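Hajar Benmoussa
@hajarbenmoussa
7/5/23

I've now read the whole "sleep debt" chapter in that Simivberg book everyone at work passes around, and I have complaints. Long thread, mute me if you have things to do.

The claim, if you've been spared it: every hour you miss goes on a tab. You owe it. The book has a worksheet. You add up your missed hours since February and get a number, and then you're supposed to feel bad about the number.

Mine was 64. I owe 64 hours. To whom?

I'm not saying sleep doesn't matter. I have a job and a kid and I know exactly what I'm like on four hours. I'm saying the bookkeeping is fishy.

Start with the baseline. The worksheet has everyone needing eight hours, flat. My grandmother slept six her whole life and ran a bakery. My brother needs nine or he walks into doors. Same worksheet for both of them.

If you get the baseline wrong by half an hour, the number at the bottom of the page is garbage by the end of the month. There's no line on the page for checking the baseline. I looked twice.

Then there's the interest. Chapter 4 says missed sleep "compounds." Compounds how? At what rate? The word is borrowed from banking and it does a lot of work in that chapter without ever being given a job description.

The footnote for "compounds" goes to another book by the same author. The footnote in THAT book goes to a talk. I couldn't find the talk.

Now the part that got me started. Chapter 6 is where the products come in. Funny how they're always in the second half.

There's the Oker, a wristband. There's the Weren pillow, which has a sensor strip inside. Both are "recommended by the author," and if you turn to the tiny type in the back, both are sold through the author's store.

A friend lent me her Oker for a while. I wore it and also kept a notebook by the bed, pencil, lights off when I turned them off, lights on when I got up. Very high tech.

First morning: the band says I slept seven hours and had "excellent recovery." I had been up for most of an hour with a kid who wanted to discuss whether sharks have knees.

Second morning: "poor recovery." I'd slept like a rock. I felt great until I looked at my wrist, and then I felt a little tired. Make of that what you want.

Third morning it said I'd fallen asleep at 8:40 p.m. At 8:40 p.m. I was on the couch watching a show about people restoring a barn. I was very still, I'll give it that.

Somebody is going to reply that it's the trends that matter, not any single night. I've heard this. If each night is wrong in its own direction, I don't see what the trend is a trend of.

And if the errors all lean the same way (lying still counted as sleeping, in my case), then the trend is just a nicer-looking version of the same mistake. I would like somebody selling these things to tell me which one it is.

I did write to the company. Polite email, two questions. What was the band tested against, and how many people were in the test. I got back a coupon.

Second email, same two questions. This time I got a sentence: "Our algorithm has been refined using 3,000 nights of data." OK. Whose nights? 3,000 nights could be a lot of people or it could be one guy for eight years and change.

Asked that too. No coupon this time.

Side note on the pillow. I haven't tried it, so I'll keep this short. The box says it is "clinically inspired." Read that phrase slowly. You could say it about a white shirt.

What bugs me most isn't the gadgets, people can buy what they like. It's what the tab does to someone who already sleeps badly.

My neighbor, Mrs. Ait Ali, is nearly 80 and has slept in two chunks for as long as she can remember. Bed at nine, up at one for tea and the radio, back to bed till six. She was perfectly fine with this.

Then her daughter gave her the book. Now she lies in the dark from one to three "trying to pay it back" because the book says the second chunk doesn't count in full. No tea, no radio. She told me she's more tired than before.

I asked where in the book it says the second chunk doesn't count in full. She showed me. It's a single line in a gray box, no footnote at all, not even to the talk.

I told her to go have her tea. I'm not a doctor and I told her that too, and to bring it up at her next checkup if she's worried. She had the tea. I can't report that she's cured of anything, she was just in a better mood on the stairs.

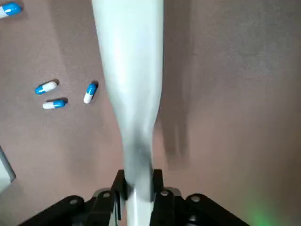

So what would change my mind? Fair question, and I did try to write down an answer before finishing the book so I couldn't cheat.

One: show me the same band on the same person next to a proper overnight sleep study, with the bad nights left in. Not a chart with the labels missing. The real nights.

Two: tell me what happens to people who get the number versus people who don't. Half get the worksheet, half get nothing, check on everyone later. If the worksheet people sleep better, I will post a retraction and it will be longer than this thread.

Three: take the store link out of the back of the book and see if chapter 6 survives.

A couple of replies already, so let me get to those.

"You're just defensive because your number was bad." My number WAS bad. I also think the scale is broken. A person can have both.

"It got my husband to stop scrolling in bed." Great, I mean it. A kitchen timer might have done it for less, but if it worked at your house I'm not coming over to take it away.

"Everyone knows catching up on sleep is real, I crash every weekend." Sure, me too. Sleeping late after a rough week is a normal thing bodies do. Going from there to a running total with compounding is a big jump, and the book makes it in half a page.

"Have you tried magnesium?" I have been asked this about a sore knee, a broken dishwasher and now a book review.

To the person asking what I do instead: nothing interesting. Same bedtime most nights, phone charges in the kitchen, no coffee after lunch unless somebody's birthday is involved. I didn't invent any of it and I'm not selling a worksheet.

I also can't prove it works. I slept well last month and badly the month before, and I changed nothing in between. If I'd bought the Weren pillow on the first of the month I'd be telling you all it was a miracle.

That's my problem with most of the five-star reviews, by the way. People buy the thing when they're at their worst. Nearly everybody gets a bit better from their worst. The pillow happens to be there when it does.

Went through the reviews on the store page to see if anyone mentioned this. One did. Three stars, "slept better but it was also the end of tax season." Give that woman a column.

Last thing, for those who asked if the book is worth reading at all. Chapters 1 and 2 are OK. They're mostly about light and noise and keeping the bedroom cool, and they don't ask you to add anything up. Get it from the library.

The library copy here has somebody else's worksheet still folded in it, filled out in green ink. They got to March and stopped.

Going to bed. Putting it down as 63.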